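**Talk notes, staff day, Miltville. Slow down. Water is on the left.**

Start before they've finished sitting. Thank Armelle for the slot after lunch, when nobody can run.

I clean rooms. Fourteen years at Kang, mostly the residential blocks, and now two shifts a week I clean them with grippers in my hands, so that a machine can learn how. My pay slip calls this "demonstration". My mother calls it tidying up with tongs.

*(Wait. If no laugh, carry on as if none was expected.)*

**What the job is now**

- You hold the grippers and do the work. Pick up, put down, move along.
- The target is 114 good takes a shift. It was 156 in January, set by somebody who had never tried to lift a tissue with two blue pads.
- A take is spoiled if you use your fingers. You will want to use your fingers.
- Bottles are easy. Wrappers are a misery. Anything made of cloth has its own opinion.

**What changed for us**

Say this part plainly, no jokes.

Dehua and I used to do a room in silence and be out the door. Now we argue about it. Does the spray go back where it was, or where it should be? Is a wrapper with something still in it rubbish? I've made that call a thousand times without noticing, and it's odd to be asked for it in writing.

Sore wrists. Catriona got us a break every 25 takes after the second strapping. Should have been there from day one. Look at management here, but pleasantly.

The two shifts pay more than cleaning does. The other three don't. I have asked why the same table is worth less when I use my own hands, and I'm told the question has been passed on.

**The question they'll ask**

Will it take the job? Ximeng from Fluller says the first units will do tables and nothing else. Bunks, floors and bathrooms stay with us. So the robot gets the part you can do standing up.

What we asked for, and put in the agreement:

1. Nobody's hours cut on the strength of a trial.
2. Cleaners see the results before the managers do.
3. Time off the gloves and grippers counts as work.

We got the first and third. Still talking about the second.

*(Last slide. Leave it up for questions.)*

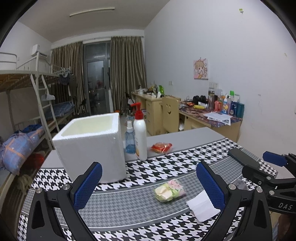 *Kaiwen Li, room services, Kang*
*June 1, 2026*

Ask them where they'd start. Most people will go for the big white foam box, and I'd like to hear somebody argue for the red pump bottle. Then ask what they'd do with the folded tissue.

If there's time, point out the chair with the smiley face cut in its back. Best attitude on the whole site.

Questions. Repeat each one into the mic for the back row. If it's about money, hand over to Catriona.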